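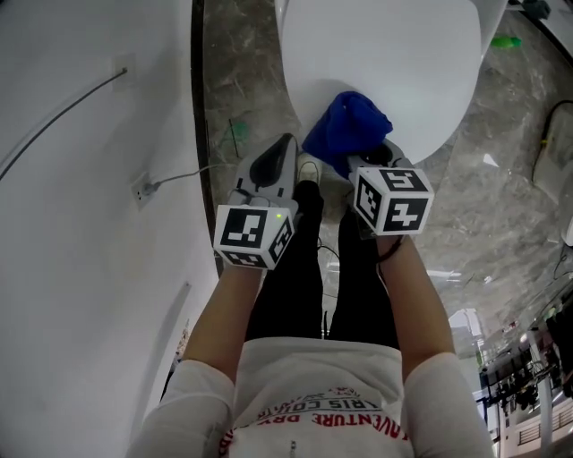

Both grippers held out toward the white table.

Progress report, Istdale Women's Volleyball, spring term
To: Trindurura Fund

Short one this time, season is on top of us. Main points first, money at the end.

Roster is at 14, which is where we said we wanted to be by now. Last spring we couldn't run a full six-on-six scrimmage most nights. Now we can, with a couple on the bench. Two of the newer players came over from intramurals and had never played organized ball before. One is already starting at libero. Serve receive still shaky, but less so than in the fall.

Results so far: won four, lost more than that. The Ranholm match went to five sets and we dropped it late, after leading most of the last one. Dizon we beat at home in straight sets, first time the program has done it since it came back. Good crowd for that one — the pep band showed up without being asked. The return match at Dizon is still to be played. It got moved once for a wet floor and once for a bus problem (theirs), and we are waiting on a new date.
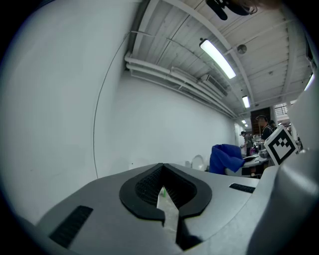 Uniforms and bibs are the one item that is behind. The order went in late, that was on us, and the first proof came back with gray numbers on light blue, which the line judges could not read from the corner. Sent it back. The second proof is much closer to what we need: dark number, solid white border all the way round it. Same look as the square marker card by the gripper, blocky black and white with a white edge, and you can pick that out fast even with the card tilted. Practice bibs will use the same layout. Supplier says August for the full set, so we finish the season in the old shirts, and the captains are fine with that.

Travel. Two away trips done, both by van. We budgeted for a charter on the Ranholm trip and didn't use it, so that line is under. Would like to move what's left into court time. The main gym is booked solid by basketball untill their season ends and we have been paying for the rec center on Thursday nights. It's a decent floor with low lights. Players like it because there is parking.
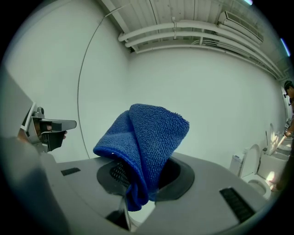
The rec center rate goes up next term, so this matters more than it sounds. If you are OK with the move we will lock in the Thursday slot before the adult league takes it. Need a yes or no in writing, email is fine.

Training side: strength sessions started, attendance good early on and then dropped off around midterms. No serious injuries. One rolled ankle, one jammed finger, both back playing. Study hall hours are being logged and everyone is eligible as of this report.

Money. Spent to date $3759, nearly all of it on court rental, van hire and officials. Receipts are in the shared folder, except one fuel receipt that is faded and beng reissued. Uniforms are not in that number.

Still to do before the final report:
Reschedule Dizon
Sign off on the uniform proof
Senior night — gym is confirmed, flowers not ordered
Fall tryout dates to the athletics office

Full stats sheet follows with the final report. Call the office if anything here is a problem.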